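Fotent Presents a Simple Care Plan for Hand-Held Grippers

September – by the Fotent press office

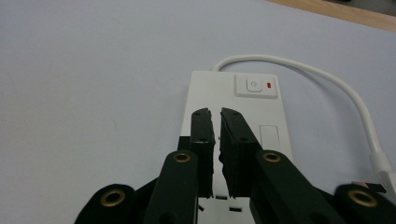 Hand-held gripper with padded fingers over a white power strip. The red light beside the button is lit.

MANRÍQUEZ – Fotent has published a care plan for its Jomudari hand-held gripper. The plan is made for small workshops which have no service department of their own, and it takes 14 minutes at the start of each shift.

The user first looks at the foam padding on the inner side of both fingers. Padding with a ragged edge can stay in use as long as it is glued well. After this the screws of the fingers are checked, and then the brass grommets in the linkage arms are cleaned with a dry cloth. Oil must not be used, for it collects dust.

"In our first workshops many grippers were sent to us for repair, and they needed only new padding," the company explains. "This work the user can do at his own table."

The padding should be changed after 20 shifts. A spare set for the Jomudari contains 22 parts, among them padding, screws and four grommets, and is sold through the distributor Brandadier under order number 749. The printed plan is included in every set – older customers can ask for it without cost.

Press contact: Fotent, Press Office, Manríquez | © Fotent. All rights reserved. | Back to top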